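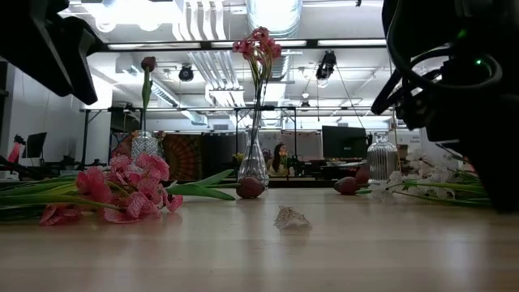 Pink artificial flowers and a little faceted glass vase on the table.

The Dunstan Goat Milking Stand
Code: 776
£150, collected from the yard
Delivery by Amach pallet service, ask me for a price

I built the first Dunstan for my own two goats after I'd spent a whole spring crouched on an upturned bucket with my cheek pressed against a very cross Toggenburg. My back has never forgiven me! Then Carol Greenwood down the lane wanted one, and then her sister did, and I've been making them in the barn ever since (in between the milking, the hay and the never-ending fence repairs).

It's a simple thing really. The goat walks up the ramp, puts her head through the yoke to get at her breakfast, you drop the peg in and off you go. The platform is 49 cm off the ground, so you can sit on an ordinary kitchen stool and have everything where your hands want it. I tried it lower and I tried it higher and kept coming back to this, but if you're very tall or you like to milk standing up, tell me when you order and I'll cut the legs longer for nothing.

What you get

Platform and ramp in larch, sanded but not painted
Adjustable yoke with 12 peg positions, good for pygmies right up to big Saanens
Lift-out feed pan and the bracket it hangs on
Rubber mat for the platform
All the bolts, plus a couple of spares because they do roll under things

You'll need a 13 mm spanner and somebody to hold the other end while you fit the legs. Keith Whiteley managed his on his own with a straw bale, so it can be done, though he did ring me halfway through. 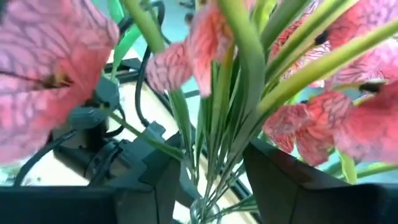 Pink petals with dark veining, close up.

Getting a goat used to it

Please don't put her straight on and shut the yoke. I know it's tempting when you've just got the thing together! Leave the stand in the pen for a few days with a handful of feed in the pan and let them climb about on it. Mine treated it as a playground to begin with, and one of them still does. Start closing the yoke once she's eating happily, just for a minute or two, and give her a good brush while she's up there. First-timers that have only just kidded are the wriggliest, so go gently and expect to lose some milk.

Looking after it

Hose the mat and the platform down after use and stand the mat on its edge to dry. The larch goes a nice silvery grey outdoors if you leave it alone. I wouldn't use fence paint anywhere she can chew, which on a milking stand is everywhere. Nip the leg bolts up every month or so, more often if you've got a kicker.

Extras

Side rail, for the dancers and the leaners
Second feed pan
Hobble straps (the soft webbing sort)
Wheels for one end, handy if you milk in more than one place

Ordering

They're all made to order and I work through the list as it comes, so ring or email and I'll tell you honestly where you'd be on it. I don't take any money until yours is on the bench. Collection is any evening after milking, and it'll go flat in the back of most estate cars with the seats down. Bring a blanket if you're fussy about your upholstery.

Page last updated December 6, 2023. No collections between Christmas and New Year.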